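Living on a lane with a loose surface means living with grit. It comes in on shoes and bike tires, in the treads of the stroller, and once, memorably, in a birthday cake. After 2021, when the delivery trucks found out about our shortcut, I gave up on having a clean house and settled for a house with clean parts. These are the tips that survived.

## Start outside the door

**Sweep the front strip before you sweep the hall.** I did it the other way for years, like a person bailing a boat from the dry end. A stiff push broom works on concrete and asphalt. The soft indoor one will only move the sand around and then go bald.

**Sweep away from the house and pick up what you sweep.** My neighbor Joaquim Cordeiro sweeps his into the road, where it waits for the next truck and comes back. Use a metal dustpan with a straight lip. Plastic ones curl at the edge by spring.

**Pick up litter by hand first.** A scrap of paper under a push broom turns into several scraps of paper.

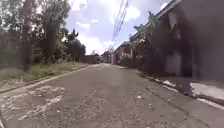 **Keep the curb line clear.** Grit collects along a curb the way socks collect behind a dryer. A flat garden hoe, dragged along the gutter with the blade tilted, lifts the packed stuff in one go. Do it after a dry spell. Wet grit weighs what you'd expect, and then a bit more.

**Pull the weeds at the edges while they're small.** Boiling water from the kettle handles the ones in cracks. Wear real shoes. I say this as someone who once wore sandals.

## The two-mat system

One mat is a decoration. You need 2: a coarse one outside and an absorbent one inside, and the inside one should be long enough for both feet to land on it. Ours is cut from a roll of hall runner and is ugly in a way guests are too polite to mention.

- Shake the outside mat daily. Hitting it against the porch post is satisfying but gets grit in your hair.
- Lift the inside mat once a week and vacuum *under* it. Brace yourself.
- Put a boot tray next to it, lined with old newspaper. Roll up the paper and throw the whole mess out.

Mafalda Teixeira, two doors down, keeps a basket of slippers by the door in sizes for everyone. It works on children and fails completely on plumbers.

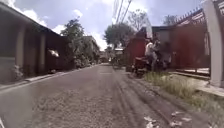 ## Windows, sills and dust

Traffic dust goes up before it comes down, so the street-side sills get it worst. Vacuum them with the brush attachment before any cloth comes near. Wiping first makes mud, and mud goes into the corners and lives there.

For the window tracks, an old toothbrush and 4 drops of dish soap in a mug of warm water will do it. Finish with a rag wrapped around a butter knife. Return the knife to the sink and not to the drawer (you know who you are).

Dry laundry on the back side of the house if you have one. If you don't, hang it out early, before the morning traffic, and give every piece a hard snap before folding.

## Floors

Never mop a gritty floor. Vacuum, then dust mop, then wet mop, and change the water when you can't see the bottom of the bucket. On wood, put felt pads under the chairs and check them every month, as a pad with a bit of gravel stuck in it is just sandpaper with good intentions.

Rinse the mop outside, well away from the strip you swept this morning.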